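Progress report to Watkins, household and shop-floor chores study
Prepared by Nazma Debnath, Prerdale
2020-07-23

Dear Ansel Nakamura,

In your last letter you asked for one clear answer: can the machines do a small chore today, yes or no? I will try to give it, but I must give it in parts, as the answer is not the same for every chore we have tried.

## What we worked on in this period

We stayed with table work. By this I mean chores which a person does standing in one place: putting desk things into trays, moving a lamp out of the way, clearing a counter before closing. We left floor work and laundry for later, as agreed with you in the spring. The shop-floor part, sorting small returned goods for Skirkell, uses the same two arms and the same kind of trays, so much of what I write below is valid for both.

We made 205 complete attempts at the desk chore. An attempt is complete when the arms either finish or stop by themselves, without a person touching anything on the table. Of these, 58 finished with every object in the correct place. I know that this number looks low. In the previous period we did not have any complete attempt which I would call finished, and the rule for counting is now more strict than before.

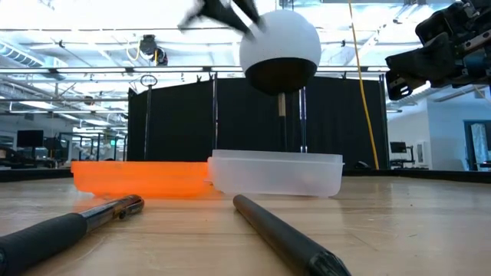 Large and round objects have become our most useful test of grip. We expected flat and thin things to be the main difficulty, and they are still difficult, but a smooth ball teaches us more about pressure. When the gripper takes a white ball from the top and holds it high over the table, with the white and orange trays standing end to end under it, the fingers have very little surface to hold on. Too little force and the ball slides down. Too much force and it jumps out to one side. Our operators have now settled on a slower closing speed, and drops have become less frequent. I do not want to give a percentage before we repeat the test with other surfaces.

## Where the machines are good enough

- Picking one object which lies alone, with free space on both sides.
- Putting an object into an open tray, when the tray does not move.
- Repeating the same chore many times. The arms do not get bored, and the last attempt of the day is as careful as the first one.

## Where they are not

Pens and pencils are still hard. If two of them touch, the gripper often closes on both. Scissors are worse, as the handles can be taken in many ways and most of these ways turn the blades when the arm lifts. A person solves this without thinking. Our software needs a new plan each time, and the waiting is long. For one desk, we measured 200 seconds in the better attempts. A person who has other things on her mind does it much faster.

The second problem is passing an object from one arm to the other. Both arms must agree where the object is, and a small error in one becomes a large error in the other. We have rewritten this part 2 times and I am still not satisfied with it.
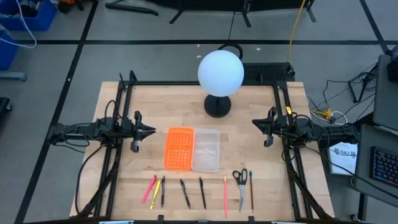

The third problem is trays that slide. A light tray moves when an object is pushed against its wall, and after that the software continues to believe in the old position. We could fix the trays to the table, and the result would look better in this report. I decided against it, because no kitchen and no shop has fixed trays.

## Money and equipment

Spending is inside the plan. The new finger pads from Ditex arrived in July, later than promised, and the first set had to be returned for wrong size. The second set fits. I ask your permission to move the unused travel money to spare parts, mostly cables and pads, which wear out quicker than we wrote in the proposal.

## Next period

We will continue with the desk chore until the sliding tray is solved. Then we begin with the Skirkell goods in mixed boxes. I would like also to invite you to Prerdale for one day of normal work, without preparation from our side, so that you see the failed attempts together with the good ones.

To your question, then: yes for one object at a time on a quiet table, and no for a full desk as people leave it. For a shop counter at closing time I cannot answer yet. I expect to have the first numbers for it in the next report.

With respect,
Nazma Debnath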